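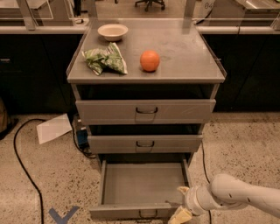 Flandale Home & Workshop Boards > Storage and Furniture > Three-drawer metal cabinets: anybody keep food in one?

terrazzo_ted
Joined: November
Posted 9 August 2024

I've got one of those gray metal cabinets with three drawers and a flat top, bought used from an office that was clearing out. No label on it anywhere, but the seller swore up and down it was a Lirkon. I've put it in our break area at work, where it has turned into the snack station. Bowl on top, usually an orange or two, whatever chips are going around. The drawers are supposed to hold the rest.

Two things bug me. First, the top two drawers won't stay shut. They sit open just enough to leave a dark gap above each front. You push them in, you come back after lunch, and there's the gap again. Second, my coworker thinks food doesn't belong in a metal office drawer at all, and she wants me to get a real pantry cart from Omow.

I'm not convinced a pantry cart is anything but the same box with a higher price and a picture of a lemon on the website. Tell me why I'm wrong.

slowdrawer
Senior member

You're not wrong about the cart. I had one. It was thin, it wobbled, and the "produce shelf" was a shelf.

On the gap, I'd want to know what the floor is like before blaming the drawers. If the cabinet leans forward even a little, the drawers will creep. Put a level on the top, front to back and side to side.

terrazzo_ted

Floor is terrazzo, the speckled beige kind. Looks dead flat to me.

slowdrawer
Senior member

Everybody's floor looks dead flat to them. Put a level on it.

M_Kozlowski
Moderator

Seconding the level. Also pull the bottom drawer all the way out and leave it there, then try the other two. On some of these cabinets the drawers are tied together with an interlock so that only one opens at a time and the thing can't tip over on you. If you can have the bottom one wide open with the upper two cracked open, the interlock is either missing or broken, and a broken one can leave drawers sitting proud of the frame.

Maja Kozłowski

terrazzo_ted

I can do that right now. Bottom all the way out, top and middle both a bit open, no complaint from the cabinet. So no interlock, I guess? It never stopped me from opening anything.

gus_in_the_garage

Interlocks are on tall file cabinets. I have never seen one on a short three-drawer unit and I've hauled plenty of these to the curb. I think Maja is sending you on a hunt for a part that was never there.

M_Kozlowski
Moderator

I said "some," Gus. I have had two short ones with a locking bar down the back corner. Takes ten seconds to look with a flashlight.

gus_in_the_garage

Fine, he can look. My money's on dirt in the slides. Crumbs, if he's keeping chips in there.

terrazzo_ted

There are no chips in there. The bottom drawer is empty. People put everything on the top and never open a drawer, and that's sort of my real problem. It's a cabinet with a snack pile on it.

pennywise_pantry

Then why do you need drawers at all? Serious question. I went through this at our place. We bought a storage unit for the coffee corner, and within a month every single thing lived on the top surface. People will not bend down for a granola bar. They take what's at hand height and they leave the empty bag behind when they're done.

I'd get rid of the cabinet and put a tray on the counter.

terrazzo_ted

There's a long counter behind it with a light top and black fronts, but it has clear panels standing along it and I'm not supposed to use it for food. I asked. So the cabinet it is.

dudek_e

I have an opinion on the snack bags. I don't believe any storage fixes that. You can buy the cabinet, the cart, the basket with the little chalkboard, and there will still be a crumpled bag lying next to the bowl, and three people who say they thought it still had some in it. Put a trash can within arm's reach. It's the only thing that has ever made a dent where I work.

Eugeniusz Dudek

slowdrawer
Senior member

And even then. We have a can right beside ours and I still find wrappers folded up on the table like somebody is coming back for them.

pennywise_pantry

Question about the bowl, if it's ceramic. Doesn't it slide around on bare metal? Ours did, and it left marks.

terrazzo_ted

It's a little cream one, shallow. Doesn't slide much. The top has a thin raised lip around the edges, so nothing is going to roll onto the floor. There's a round mark on the surface and some smudges, but I couldn't tell you if that's the bowl, a mug, or something from the cabinet's last life.

brightside_bea

Oh, I love that these have the lip!! My sister and I have one in the laundry room and it's the best part of the whole thing, oranges stay put, pens stay put. For the ring, try a paste of baking soda and water on a soft cloth (soft! not the green scrubby side) and go easy, then wipe it down and dry it. If it's sitting on the finish it'll come up. If it's in the finish, well, put the bowl over it and move on with your life.

gus_in_the_garage

Baking soda is an abrasive. On old paint it can leave a dull patch bigger than the ring. I'd start with dish soap and warm water and quit there.

brightside_bea

Mine came out fine, but okay, soap first is fair.

sheetmetal_sal

Coming back to the coworker's point, since everybody skipped it. Is it okay to keep food in a metal office drawer? Anything in a wrapper, sure. Wash the drawer with soap, dry it, done. Loose fruit I would leave on top or in the bowl, where there's air. A closed drawer is where an orange goes to be forgotten.

I would be more careful with a used one if you don't know what was in it. Toner, solvents, who knows. Stick your head in and smell it. If it smells like anything but metal, line it or skip it.

terrazzo_ted

Inside of the bottom drawer is smooth and looks clean. Doesn't smell like anything to me. I'll wash it anyway.

pennywise_pantry

You're all talking as if he's going to use the drawers. He said himself they don't get opened.

sheetmetal_sal

Maybe they'd get opened if they worked properly. A drawer that hangs half an inch out looks broken, and people leave broken things alone.

pennywise_pantry

I don't buy it, but I'd be happy to hear how it goes.

zielinski_shelving

We sell a set of replacement slides that fits most three-drawer pedestals, 40 dollars for the set and shipped the same week. Also have a fitted top mat in gray or black. Search Zieliński.

M_Kozlowski
Moderator

Sales posts go in the Marketplace section, please. I'm leaving this one up because it has been answered already, but no more.

gus_in_the_garage

"Fits most" is doing a lot of work there. Slides that fit most cabinets fit no cabinet I have ever owned. Clean what you've got before spending 40 bucks on something that cost less than that used.

terrazzo_ted

It did cost less than that. Twenty-three, and the guy helped me load it.

OK, did the level. It is not dead flat. The cabinet leans toward the front, not a lot, but the bubble is clearly off center. I folded up some cardboard and put it under the two front corners. Top drawer stays in now. The middle one still drifts out if I shut it gently, and stays if I give it a shove.

slowdrawer
Senior member

So the floor looked flat.

terrazzo_ted

Yes, yes.

gus_in_the_garage

The middle one is dirt. Take the drawer out, wipe both slides with a rag, look for a flat spot or a bend near the back stop. No grease if there's going to be food around, it just collects fuzz. And swap the cardboard for something hard, it'll squash down in a couple of weeks and you'll be back here.

M_Kozlowski
Moderator

Agree with Gus on all of that, including the grease. And since you'll have the drawer out, look in the back corner for the bar.

terrazzo_ted

Looked. No bar.

gus_in_the_garage

Thank you.

M_Kozlowski
Moderator

One cabinet, Gus. With no interlock I'd be careful about having all three open at once with weight in them. Heavy stuff goes in the bottom. Water bottles, cans, that sort of thing.

dudek_e

If he puts cans in the bottom, people will at least have a reason to open it. I still think he'll find the bag on top.

terrazzo_ted

Plan for now: plastic shims, wipe down the middle slides, granola bars in the top drawer, drinks in the bottom. Bowl stays where it is. I told my coworker about the Omow cart wobbling and she wants to know which model, because hers doesn't.

slowdrawer
Senior member

The tall one with the wheels. If hers has feet it's a different cart, and I've got nothing to say about that one.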